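Home | Topics | Household | Storage | Index

Household storage

Reading time: 3 minutes

Household storage is the keeping of goods in a dwelling between periods of use. It covers food, clothing, papers and small appliances, and the furniture and containers made to hold them.

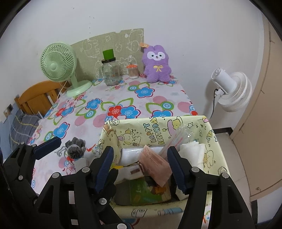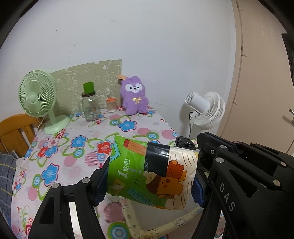
Open storage box and other goods on a table (first picture); snack-style package (second picture).

Origins

Early houses had little fixed storage. Chests served for clothing and linen and often doubled as seats. Shelves and wall cupboards became common as rooms were given separate uses, and the larder was usually placed on the coolest side of the house.

A survey of the town of Clurnasbridge, published in March 2022, covered 2,776 dwellings. Of these, 1,124 had a separate larder or pantry, and 193 retained a fitted cupboard from the original building.

Types

Storage is commonly divided into fixed and movable kinds. Fixed storage includes built-in cupboards, alcove shelving and lofts. Movable storage includes chests, baskets, jars and boxes. Boxes may be open or lidded; open boxes are preferred for goods in daily use, and lidded ones for goods put away for a season.

Dry foods are kept in closed containers away from heat and light. Packaged foods are normally left in their original wrapping until opened, so that the date and the list of contents remain with them.

Seasonal storage

Fans, heaters, bedding and outdoor clothing are often stored for part of the year. In Clurnasbridge, winter bedding is traditionally aired in July before being returned to the chest. Electrical goods should be cleaned and their cords loosely coiled before storage.

See also: Larder; Linen chest; Pantry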